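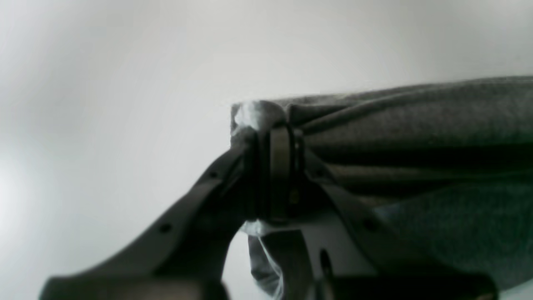
Attachment 1: grey cloth, held

Ticket: Gista booking calendar one hour out
Status: open, again
Raised by: Thaís Honorato

Every booking made after 14:00 lands an hour early. We had 6 people outside a locked door in June, all of them punctual.

Reply from Narendra Bhatia, Zendgate support:
Please clear your cache and try again.

Cleared. Tried again. The calendar is still early and I've been logged out of everything I own. 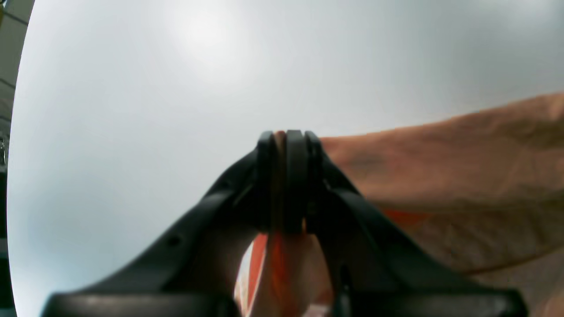
Attachment 2: black gripper, two arms

Narendra: Which time zone is set under Account?

It says Mornenia. I didn't choose it and can't unchoose it — the menu is greyed out. Some 600 bookings have gone through on that setting.
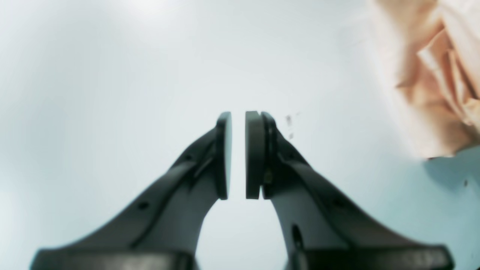 Narendra: The lock comes from the Nautiyal sync add-on. Switch it off, change the zone, save, switch it back on.

Done. New bookings now land where they should. The old ones haven't moved, so I'm leaving this open. Is there a bulk edit, or do I start at the top?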